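Section 4: Getting a T-shirt from heap to folded

If you've done Section 3, your Skiso table is standing level, the feet are locked and you've wiped the top down with a damp cloth. Good. If you skipped Section 3 (I know some of you did, I get the emails), please go back and at least do the feet. A table that creeps while you pull on a shirt will drive you up the wall.

I wrote this section for the plain short-sleeved T-shirt and nothing else. Button-downs are Section 5, and fitted sheets have a section to themselves that I'm still arguing with. T-shirts come first since that's most of what goes through our laundry room here in Ridport, and the same moves come back later on with small changes.

4.1 Before you start

Set the height. The factory setting on the Skiso is 756 mm from floor to top, and that's fine for me, but I'm not tall. Stand at the table with your arms loose. Your wrists should just clear the top. If you have to lean over, bring it up a notch.

Clear the whole surface. I mean all of it, including the mug! You need room off to both sides, more than you think, because a shirt spread sideways eats up space fast.

Check the top for crumbs and grit. A few smudges don't matter to cotton, but a speck of something oily does, and a white top at least lets you spot it.

CAUTION: Don't slide metal buttons or zippers across the glossy side. They scratch it. I have the scratch to prove it, right where I stand.

4.2 Dropping the shirt and reading it

Take one shirt from the basket and drop it in the middle of the table. Don't try to be neat. The first real skill is looking at the lump and working out which end is which, and you'll get there quicker if you leave it alone for a second first.
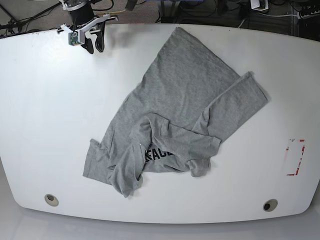 Reading time for this section: 11 min

Gray jersey is a good one to learn on, because the folds throw nice dark shadows and you can see where the layers go. With a shirt lying like this one, I'd work through it in this order:

1. Find a hem. Any hem. It's the long edge, rounded or straight depending on how the shirt has landed, and it usually leads you to the biggest flat panel.

2. Find a sleeve. One of them nearly always sticks out on its own, with a squared-off cuff. The sleeve off to the right is a gift, so start there. The tab at the lower left could be the other sleeve or just a folded corner, and you won't know until you lift it.

3. Leave the knot for last. The twisted roll in the middle looks like the problem, so everybody grabs it. Please don't! If you pull on the roll you tighten it, and then you're untwisting cloth that would have opened by itself.

4. Pick up the hem side of the big flat panel and shake gently, away from you. Two small shakes do more than one large one.

5. Lay it back down and look again. If there's still a roll, put one hand flat on the smooth part and ease the bunched part out from under with the other.

NOTE: If you've got an inside-out sleeve, fix it now. It takes three seconds at this stage and a whole lot longer (plus some muttering) once the shirt is half folded.

4.3 Spreading it sideways

Most people I've taught want the neck pointing away from them and the hem toward their belly. You can do it that way. I turn the shirt so it runs left to right, along the long direction of the table, for the simple reason that my arms go out sideways more comfortably than they go forward. Try both for a week and keep the one you like.

6. Put the neck end on one side and the hem end on the other. I put mine at the left, but I'm left-handed and a bit stubborn about it.

7. Smooth from the middle outward with the flat of your hand. Fingertips leave little ridges.

8. Tuck in anything hanging out below. A flap pointing toward you at this stage will turn up later as a lump in the finished fold.

4.4 The long fold

Now for the part I enjoy! You're going to bring the far edge of the shirt over so it makes a long band, and you're going to do it with tension on both ends.

9. Take hold of the top layer at both ends. Pinch, don't fist. You want the edge of the cloth and no more.

10. Draw the ends apart until the band between them goes straight. You'll feel the jersey give a little. Stop there. If you keep going you stretch the neckline, and a stretched neckline stays stretched.

11. Lower the band onto the layer underneath, keeping the tension until it's down.

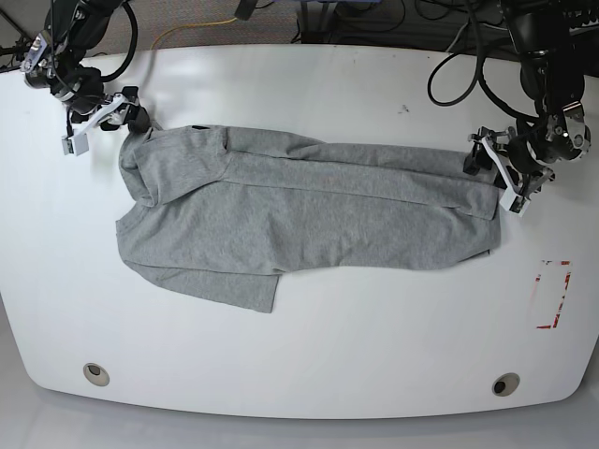

Photo: Chie Hosoda

Look at the right side first, where the pull has brought the upper layer into a fairly straight strip. That's what you're after along the whole length. The left end is a different story, doubled over into a bundle, and there's a flap of hem still hanging down below the body toward the left. Both are the usual faults, and both can be put right without starting over:

- Bunched end: keep the good end where it is, let go of the bundle, smooth it open and take a fresh pinch closer to the corner.

- Hanging flap: slide it up and under the band with the side of your hand. If it won't go flat, your shirt was crooked back in step 6.

CAUTION: Don't try to iron out small creases by rubbing hard. Cotton that's still a touch damp will take the crease you give it and keep it.

4.5 Finishing

12. Fold the band in from one end by a third, then fold the other end over it.

13. Turn the packet over. The nice side should be up, with no edges showing.

14. Put it on the stack with the rounded fold facing out. I use the Peng shelf dividers because they fit our shelves, but a shoebox lid works too.

If you're doing a big load, I'd take a break after 40 shirts or so. I don't have any science for that number. It's when my own folds start going sloppy and I begin leaving sleeves out. The most we ever put through in one go was 800, back in March, for the Mestanov summer camp order, and I wouldn't care to look at the last few boxes of those again.

NOTE: Stop and wipe the table whenever you switch from dark shirts to light ones. Lint travels.

Next: Section 5, Shirts with buttons.

Rainer Harms
Last revised 9th May

Comments (4)

marlo_k
Step 3 got me. I've been yanking on the knot my entire life. Tried leaving it and the shirt just sort of fell open.

Dot in the back room
Does this work for long sleeves? Mine end up poking out of the packet no matter what I do.

Rainer Harms
@Dot Yes, with one extra move. Fold each sleeve back along the body before the long fold, so the cuffs land near the hem. I'll add it to 4.3 when I get a minute.

tbirch
My Skiso came without the height sticker, so thanks for the 756. Sideways feels very wrong to me, but I'm giving it the week.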